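Last revised 2018-02-03 by Nikola Georgiou. Replaces the October sheet for the Grerkitz hand gripper set.

## 4. First session with the gripper pair

Read section 3 (charging and pairing) before you start. The steps below assume that both grippers and the headset show up in the Fedent recorder on the workstation. One operator wears the headset and holds both grippers. A second person at the workstation makes the first session easier, but you can run it alone.

### 4.1 Before you pick up the grippers

1. Wipe the marker cubes with a dry cloth. Do not use alcohol. It dulls the print.
2. Check that each cube sits square on its gripper. If one rocks, tighten it with the small hex key in the lid of the case.
3. Look at the elastic straps at the base of the fingers. Replace any strap that is frayed.
4. Put on the headset and tighten the band until it stays put when you look down at your feet.
5. Turn on the room lights. Daylight from windows is fine, but do not depend on it for a long session.

> **Caution:** Keep loose cables out of the area where the operator will walk. The headset limits your view to the sides.

### 4.2 Checking the view

Hold both grippers in front of your chest, then turn slowly through a full circle. The recorder builds its map of the room from what the gripper cameras see during this turn. Furniture, railings, ceiling lights and doorways all help. Bare walls do not. 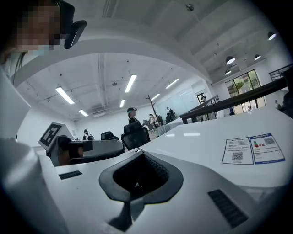 The status bar turns green when the map has enough points. The minimum is 500. In a furnished room you should reach 3,000 before the circle is complete. If the bar stays yellow, do the following:

1. Step away from any blank wall.
2. Tilt the grippers up and down a little as you turn.
3. Turn again, more slowly.
4. If it is still yellow, open **Settings > Map** and clear the old map. An old map from another room is the usual cause.

Bring the two grippers together until the markers on each can be seen by the other's camera. Hold still until you hear two beeps. This sets the distance between your hands. Repeat it whenever you put a gripper down for more than 7 minutes.

> **Note:** Other people may stay in the room. Ask them not to move furniture once the map is made.

### 4.3 Recording a two-handed task

Start with a task that needs both hands and has a clear end, such as moving a plate in or out of a microwave. Use cold food and leave the oven switched off. The fingers are not rated for heat.

1. Set the task name in the recorder. Keep it short.
2. Stand where you can reach everything without stepping.
3. Squeeze both handles fully, then let go. The finger readings should go to closed and back to open.
4. Press the record key, or ask the second person to press it.
5. Do the task at a steady speed. Keep your elbows away from your sides so the cuffs of your shirt do not catch on the housings.
6. When you lift a plate, bring both fingertips to the rim at the same time. Lift only when both are touching.
7. At the end, hold still until the single beep.

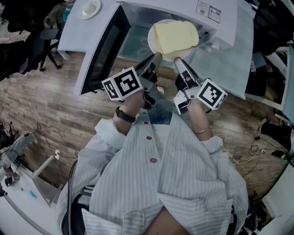 **Can I use the grippers to carry a full cup or bowl?**

We advise against it. The housings are not sealed, and a spill through the vents is not covered by the warranty.

Record 6 good takes before you change the task. Mark a bad take with the delete key right away, while you still remember which one it was. A take is bad if a finger slipped, if you spoke to someone and stopped moving, or if the status bar went yellow at any point.

### 4.4 Putting the set away

1. Close the session in the recorder and wait for the copy to finish.
2. Switch off both grippers, then the headset.
3. Lay the grippers in the case with the cubes facing up.
4. Do not close the lid on the cables.

Replacement fingers and straps are ordered from Riltenen. Quote the serial number inside the case lid. For questions about the recorder, write to Aliki Fragkou at the Fedent help desk and attach the log from the session. Section 5 covers exporting your takes.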